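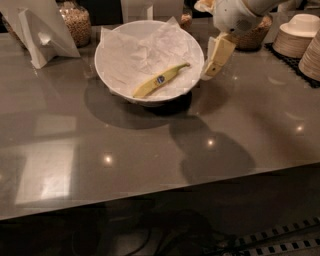 Rekha Tiwari wrote: Good morning, and sorry to land in your queue so early. We're on the Noonan bench, doing the table-clearing job with the Guvo arm, and I have a disagreement between the software and our house rules that I can't settle on my own. Pido stops the job with "contact class conflict" whenever fruit and peel are in the same bowl. If I mark the whole bowl as waste, the message goes away and the job carries on. Our handling rules say I may change a class "where the operator is satisfied." Am I allowed to be satisfied? I'd like to get it right before the afternoon group copies whatever I do.

Ticket 771
Product: Pido task editor
Status: Waiting on customer

Eamon McGrath replied:
Hi Rekha, no need to be sorry at all, I was already at my desk with a cup of tea and I'm very glad you asked first! A lot of people find the class menu, see that it quiets the message, and never write to us, and then we meet the same job months later with everything in it called waste, spoons included.

Short answer: please don't reclass the bowl. The class belongs to the item and what the fingers may touch next, so if you call the bowl waste, Pido stops keeping track of food contact for anything in it. It will then let the same fingers go straight from peel to something a person is going to eat, with no changeover step in between. The line in your rules about the operator being satisfied was written for empty containers, I'm fairly sure, and it could do with saying so.

What I'd do instead, and it's a bit more clicking, I know:

Put the job on hold and lower the speed from 100 percent before you edit anything.
Give the fruit and the peel their own entries, with the bowl as the shared location.
Set the fruit to food and the peel to waste, and put the fruit first in the order.
Add a changeover after the peel. Wiping the fingers in place doesn't count as one under section 9 of the handling guide, even if they look spotless.
Write your initials in the job notes, with what you changed.

If you could send back the item list once you've done that, along with the job running, I'll look it over.

Rekha Tiwari replied:
Thank you, Eamon, that was kind and much clearer than our binder. I've split the entries and put the fruit first. No message on loading. Item list pasted below, and one more attachment.

bowl / location / shared
banana, peeled / food / order 1
banana peel / waste / order 2
changeover / required / after 2
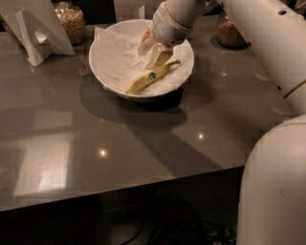
Attachment 2: peeled banana pieces held in the gripper, peel in the lined bowl.

One thing I'm still not sure of. The paper lining isn't in the list at all. Does it need a class of its own, or does it go along with the bowl?

Eamon McGrath replied:
Lovely, the list reads well and the order is right. And good catch on the paper, I'd walked straight past it! Give it its own entry. Anything loose that the fingers could touch or lift by accident should have one, and paper does like to come along for the ride. With peel lying on it I'd class it as waste and put it at order 3, then move your changeover down so it comes after 3.

I also asked Liam Mac an tSaoi about the wording in your rules, as he looked after the Jindberg set and they had the very same sentence. They changed it in May to "An operator may change the class of an empty container. Any other change needs a second person's initials." You're welcome to borrow that if your people agree. It's a small thing, but it means whoever is on the bench at 9 in the evening, a bit tired and wanting to go home, doesn't have to decide alone.

Rekha Tiwari replied:
Paper added as waste, changeover moved. I've sent the new sentence to Arsalan Afridi for the binder and asked him to be my second initials on this one. Could you leave the ticket open until he's signed?

Eamon McGrath replied:
Of course, take all the time you need. I've set it to waiting, and a note from either of you will bring it back to me.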